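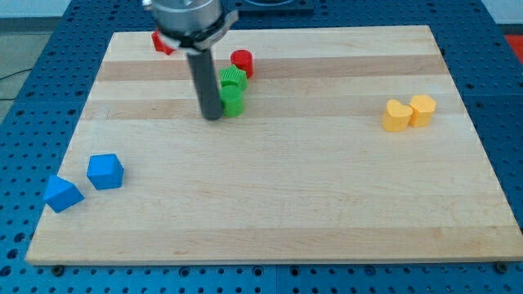
Skatau Community Workshop
Course Handout 4: Planar Pushing with a Single Rod
Instructor: Britt-Marie Moen
Revised June 17, 2019

1. Purpose of the session

This handout accompanies the fourth session of the shared-build course. Participants should have completed Handout 3 (mounting and homing the arm) and should bring their own notes on joint limits. The session covers the movement of small objects across a flat surface by contact with a single rod. No grasping is involved. All motion of the blocks results from pushing, and the quality of the result depends on where the rod makes contact, how low it travels, and how fast.

2. The work surface

The board is made of glued maple strips and rests on the perforated table. Its strips differ in tone: two darker bands cross the upper part, and the remainder is pale. Participants who use a camera to locate the blocks must allow for this. A color threshold tuned on the pale wood will often fail on a darker band, and the yellow hearts are the first blocks to be lost. Thresholds are to be checked on both tones before any motion is attempted.

The position of the board must be measured again at the start of each session. Touch the rod to three corners at the lowest speed setting, record the heights, and enter the resulting plane in the setup file. Values from a previous session are not to be reused.

3. The rod

The black rod extends straight down from the gripper housing and has a rounded tip. A rounded tip is forgiving on wood, but it gives a poor contact if it is carried too high, as it will then ride up against the edge of a low block. The working height for this exercise is 4 mm above the board. The rod may show a slight tilt when viewed from the side. A small tilt is acceptable provided that the tool offset has been measured at the tip and not calculated from the housing.

4. The blocks

The set consists of eight small plastic blocks in four colors, two of each color:

Red: one star, one cylinder
Green: one star, one cylinder
Yellow: two hearts
Blue: one cube, one triangular prism

The shapes behave differently under a push. The cube is the easiest to predict when the rod meets the middle of a face. The standing cylinders tend to slip around the rod, and a ribbed side does not prevent this. The stars may catch the rod between two points, which is useful for steering but makes it harder to withdraw. The hearts should be pushed at the notch where possible.

5. Exercise A: Separating a cluster

Begin with the red and green blocks grouped near the rod and the remaining colors set apart. The task is to move the two green blocks clear of the red ones without disturbing the yellow or blue pairs. Each push is limited to 30 mm. After every push, raise the rod, update the block positions, and only then plan the next move.

Shoaib Gilani's planner, distributed with Handout 3, may be used for this exercise. Those who prefer to write their own should note that a straight path to the contact point is seldom free of other blocks — the rod must be lifted over them.

6. Exercise B: Closing a gap

Bring the blue cube and the blue prism together until they touch. The starting gap is small, and most errors arise from pushing too far. Reduce the speed to 20 mm per second for the final approach.

7. Safety

The emergency stop is to be within reach of a seated participant at all times. Cables on the floor are to be kept away from chairs and from the path to the door. Hands remain off the board while the drives are enabled, including when a block has fallen over.

8. Submission

Submit the setup file, a log of all pushes, and one page of comments to Iara Quiroga before the next session. Logs must include failed pushes. Course participants who intend to continue with the December module should state this on the same page.

Reading for next time: workshop notes, pages 49 onward, on friction and the center of rotation.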